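Buy the second arm or don't bother

Been running the Manel kit from Drisus on my bench for 30 days now and people keep asking the same thing. Is the two-arm version worth it over the single. Short answer yes. Long answer, still yes, with grumbling.

Cloth is the whole argument for me. Rigid blocks, cups, whatever, one arm is fine. Cloth, no. You pinch one corner and the rest does what it wants. The single-arm package is sold as "textile ready" and I think that's a stretch, frankly. Ready to drag a towel sideways maybe.

Setup took me an evening. Base plate onto the rail, two knobs, done. Calibration was the slow part, the manual has 121 pages and the bit you need is on page 105, after the warranty stuff. Who lays out a manual like that. Cable clips are good though. Small thing but my old Novico setup shipped without any and I snagged a lead every other run.

Where I get picky is the middle of the table. Both grippers want the same few inches and the planner is timid there. Lots of creeping, lots of stopping short. Fair enough, better than a crash, but you pay for it in time and there's no slider to say go on, be braver.
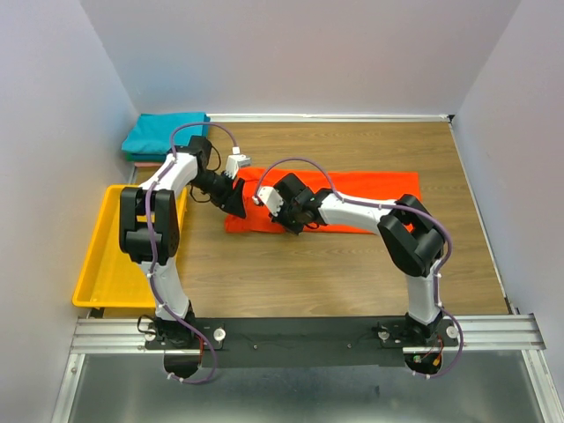
Thodoris Koutsoukos wrote back when I posted a draft of this and said I'm being too kind, that a timid planner is a software problem and Drisus should of fixed it before charging for a second arm. He'd take one good arm and a clamp. Cheaper, and the clamp never needs an update.

I get it. But a clamp holds one spot untill you walk over and move it. Second arm lets go by itself. That's the product, that's what you're paying for.

Support: 7 emails, all answered, two usefully. Price: too high. Would I send it back? No.

Contact | Copyright Tzanetos Bench Notes | Back to top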